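Tirance hand-held gripper kit: progress report to Ornow, May

Work on the Narureck review continued through the month. We now have two complete kits, and both have been used as a pair in a home setting. The target for this stage was 60 trials per kit. We finished 131, a little over plan.

Most of the trials used ordinary packaged goods and kitchen items. Setup is quick, and the grips are comfortable enough for a full afternoon. The jaws open and close smoothly when the kit is new.
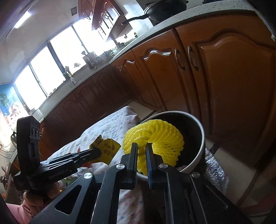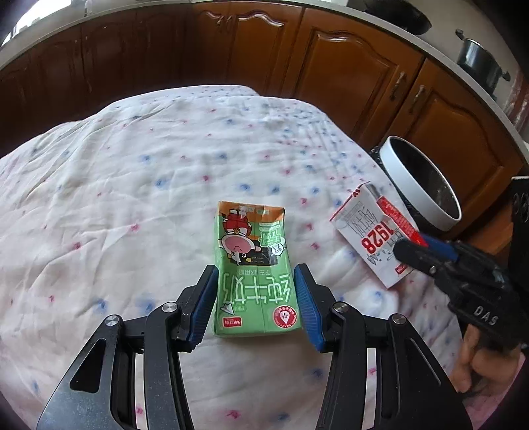 Three points need a decision from Ornow before the next stage. The ribbed finger pads loosened on one kit and were glued back by our own staff. The supplier, Darko, should say whether replacements can be bought separately. The manual does not explain how to recalibrate after a drop, and we lost most of a Saturday working it out. The carrying case is too small for two kits plus chargers.

Spending is within the approved amount. We ask to keep both kits for 4 more weeks so that we can repeat the two-person trials with softer packaging. Darko's reply on the pads will be sent on separately when it arrives.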